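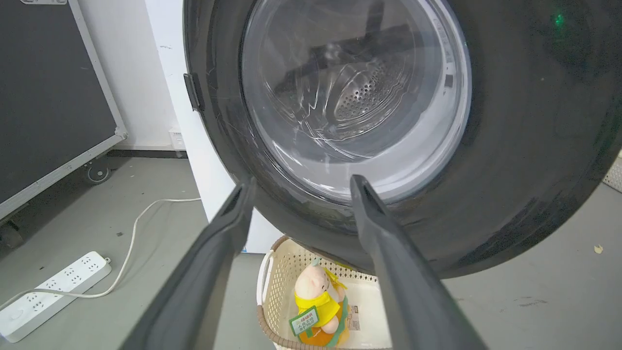 Gripper at the washer door, laundry bay.

Minutes of the equipment planning meeting, February

Teguh Ngau in the chair. Teguh opened by thanking everybody for squeezing in before lunch, and thanked the Hastow group too for lending us their meeting room again (ours still has no heat on the window side).

1. Minutes of the last meeting
Accepted, with one correction: the spare wrist cables were ordered from Garnement and should not have been listed under Ojala.

2. Grippers
We had a long and good-natured talk about fingers. The present pair on Leda is the narrow, tapered kind, and the people who work with it every day are fond of it for door rims and for reaching into the basket. What they would love is a second set with softer tips, so that plush toys and thin fabrics can be tried with both. Garnement has quoted $900 for 2 sets, delivery in 27 days. Teguh felt this was fair, and so did the rest of us once shipping was confirmed as included. Agreed to buy.

3. Second washer
Put off once more, with regret. The front-loader we have is in use most of the day and a second one would let the evening group start on time, but the price is more than what is left in this budget line. Teguh will ask Ojala if they would consider a lease, and will bring whatever they say to the next meeting.

4. Power and floor space
It was pointed out, kindly but firmly, that the power strip is lying on the floor in the area where the arm works and that its cable runs loose toward the wall. Everyone agreed we should do better. We will price wall-mounted outlets and a cable cover, and $30 was approved right away for clips and ties. A shelf for the baskets was also suggested and warmly received, though we then spent a good while on which wall it should go on and did not settle it.

5. Wrist camera
Working well. A spare will go on the list for the next budget round, at low priority.

6. Other business
The key to the supply closet is missing again. Please check your coat pockets!

Actions
Teguh: place the Garnement order; write to Ojala about a lease; get prices for outlets and cable cover.
All: send shelf measurements to Teguh before the next meeting.

Meeting closed at 11:50 a.m.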